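**Lendby opens its kitchen lending library to all residents from December**

Households in Lendby will be able to borrow pans, mixers, preserving jars and other cooking equipment without charge when the Gramero kitchen library opens to the whole town in December.

The library has been running as a trial for members of two local food clubs. During the trial it made 2,067 loans, mostly of large pots, cake tins and slow cookers. Gramero, the community lending service behind it, had planned for 2,000.

Borrowers must be 18 or over and will need proof of a Lendby address to join. Each household can take up to six items at a time for two weeks, and loans can be renewed once if no one else has asked for the item. There is no deposit on ordinary cookware. A refundable deposit applies to electrical items, which are safety tested before they go on the shelves.

"People told us they wanted a big pan for one weekend and then had nowhere to keep it," Gramero said in a statement. "A small flat can't hold a jam pan, a fish kettle and a stockpot. We have the shelf space, so it makes sense for us to store them." 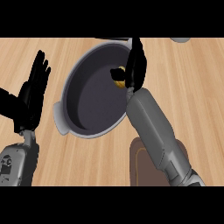 *Computer-rendered view of a round cooking pot on a wooden tabletop.*

The opening collection has 200 items. Baking equipment makes up the largest part, followed by pots and pans. Gramero is still looking for pressure cookers with a working valve and full-size roasting tins, and will take donations at the Tokau Street entrance between 10am and 4pm. Non-stick pans with scratched coatings cannot be accepted.

Tokau Street is also where items are collected and returned. The entrance is level, and a trolley can be used for heavier loads. Anything returned must be clean and dry — a washing-up charge of £2 per item will be made where it isn't.

Bookings will be handled through Xie, the online system already used by Gramero's tool library. Existing tool library members can use the same login and do not need to join again. Residents without internet access can book at the desk, where a printed list of the collection will be kept.

**Notes to editors**

Gramero has run the Lendby tool library from the same building for six years. The kitchen library is a separate collection with its own opening hours, which will be displayed at the Tokau Street entrance.

ENDS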